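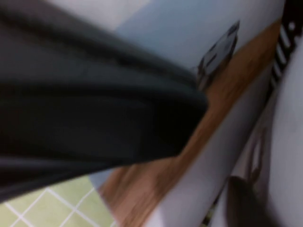 By M. Cheng

Can a robot do your laundry yet?

I get asked this a lot, mostly by kids who have just been told to go and put their clothes away. So let's talk about it! The short answer is "a little bit, slowly, and please don't throw out your laundry basket." The long answer is much more fun.

First, think about what you do when you pick up a sweatshirt from the floor. You look at it. You grab it somewhere, it doesn't much matter where, and up it comes. If a sleeve is dangling you catch it with your other hand. If it's inside out you stick your arm in and pull. The whole job takes a few seconds and you can do it while arguing with your sister about whose turn it is to feed the cat.

Now think about a coffee mug. A mug has the same shape on Monday as it has on every other day of the week. Turn it upside down and it's still a mug. A robot can learn where the handle is, and the handle will stay there.

Cloth won't do that. Drop a towel 200 times and you'll get 200 different towel heaps. The corner you need might be on top, or folded under, or squashed in the middle where no camera can find it. And when the robot pulls on one part, all the other parts move too! Scientists have a name for things like this. They call them deformable objects, which is a fancy way of saying floppy stuff. Socks are floppy stuff. So are bedsheets, shoelaces, plastic bags and pizza dough.

The picture at the top was taken from a robot's wrist, and I love it because it shows you how tricky the job looks from down there. The dark gray thing is cloth. Is it a piece of clothing, or a towel? I can't tell, and I've looked at it for ages. It's all bunched up at one end and it's hiding a big chunk of whatever is behind it. Everything is slanted, even the floor tiles, and everything is smeary. Next to the cloth there's a little silvery something that I can't name at all. You and I can at least say "cloth, wood, floor" and carry on. A robot has to work even that much out from the colors and edges.

Try this at home. Hold one hand up close in front of your face, close one eye, and try to fold a T-shirt with the other hand. Tilt your head sideways while you do it. Annoying, isn't it? Now put on a pair of thick winter gloves and try again. With gloves on you can hardly feel whether you've got one layer of shirt between your fingers or 2, and that matters a lot when you're folding. Your bare fingertips are amazing at this. Many robot hands can't feel very much, and lots of them have just two fingers that open and close, like kitchen tongs.

So how does a robot learn to handle clothes? One way is a lot like how you learned. Somebody shows it. A person guides the robot through the job again and again, and a computer stores what the cameras saw and how the hand moved. Later on the computer looks for patterns in all that. "When the cloth looked like this, the hand went there." It needs plenty of practice with different shirts, different tables and different light, or else it gets really good at folding one blue shirt and is baffled by a red one.

I once spent a Friday at a workshop called Ondberg, watching a robot nicknamed Skidel fold dish towels. I brought a sandwich, and I'm glad I did. It took Skidel up to 8 minutes to fold one towel. It would reach down, pinch, lift, stop (I think of this as the "hmm" part), put the towel down again and try another corner. Once it very carefully folded nothing at all, because the towel had slipped out of its fingers. But then it got three in a row, nice and flat, and I clapped so loudly that people turned around.

What about other chores? Well, some of them are already done by machines. A washing machine is a kind of robot helper if you think about it, and so is a dishwasher. They do one job inside a box, where everything happens the same way every time. Robot vacuums are a step up, and they do fine until they meet a sock. Floppy stuff again!

Stores and warehouses have a bit of an easier time. Moving boxes is a good robot job. Boxes have flat sides and don't wriggle. Hanging up the sweaters that shoppers have tried on and dumped in a heap is a much harder one, and people are still the champions there. I know a clothing store called Clemero that would buy a sweater-hanging robot tomorrow if it could keep up with the staff.

Will there be a robot that picks your clothes up off the floor, washes them, folds them and puts them in the right drawer? I think so, one day. Parts of that job work pretty well in a lab right now. Doing all of it, in a real house, with a dog lying on the pile and one sock behind the radiator — that's still a long way off.

If you want to help, you could be one of the people who figures it out. Start by watching your own hands next time you fold something. Count how many times your fingers let go and grab again. I tried it with a pillowcase in July and lost count before I'd finished the first one.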